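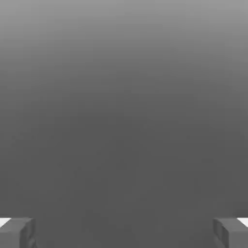 View from the wrist camera in the simulator, gripper open, nothing loaded between the fingers.

Turkalora Shared Workshop
Arm Build Group, minutes of the April meeting
Started at 7:10 p.m. in the back bay. Lenuța Surdu in the chair, Driss El Khatib taking notes (so please blame him for the spelling).

1. Welcome and last month's minutes
Lenuța thanked everybody for coming out in the rain and for the truly wonderful amount of cake. Last month's minutes were accepted with one correction: the shoulder bracket was cut from the thicker plate, and whoever goes looking for the offcut should look on the top rack.

2. The simulator
Driss had the wrist view up on the big screen for this item. The two fingers come into the bottom corners about level with each other, dark gray and squared off, and everything between and above them is plain gray. He has not put the bench into the model yet, and would like to get the fingers right before he starts adding furniture. There was a good long talk about the color. The fingers are so close to the gray behind them that a couple of members had trouble finding the inner edges from the back row, and Lenuța asked if the background could go a good deal lighter. Driss is happy to try it, and will also look at the little white patches at the outer corners, which he thinks belong to the finger mounts but wants to check against the model before he says so for certain.
Agreed: lighter background first, then the bench, then one simple block to pick up.

3. The real gripper
The printed fingers are on their third version and fit the Voston servo bracket without filing, which got a round of applause! Full opening on the real one is 60 millimeters. Driss needs to be sure the model uses the same number, and he will bring calipers to the next build night so that we can all stop arguing over the ruler.
The rubber pads are still peeling. Lenuța has used contact cement on shoe soles for years and offered to do a test pair at home.

4. Cable run
The Kudo cable chain came in and it is lovely, but too stiff to go round the elbow. We will use it along the base and go back to plain braided sleeve from the elbow up. Leave more slack at the wrist than you think you need, please, as the camera lead has been pulled out twice now.

5. Money
We had $1,811 in the build fund at the start of the month. Spent: $222 on servos and $179 on the power supply from Telley, both approved in advance. That leaves $1,410. No further spending was asked for tonight, although the subject of a second soldering station did come up and will surely come up again.

6. Anything else
The band saw is off limits until the new blade is fitted. Whoever borrowed the long hex keys, no hard feelings, just pop them back in the red drawer.

To do before next time
Driss: background, finger opening, corner patches, bench model.
Lenuța: test pads, braided sleeve.
Everybody: label your boxes.

Closed at 8:55 p.m. The next meeting is in the same bay at the same hour.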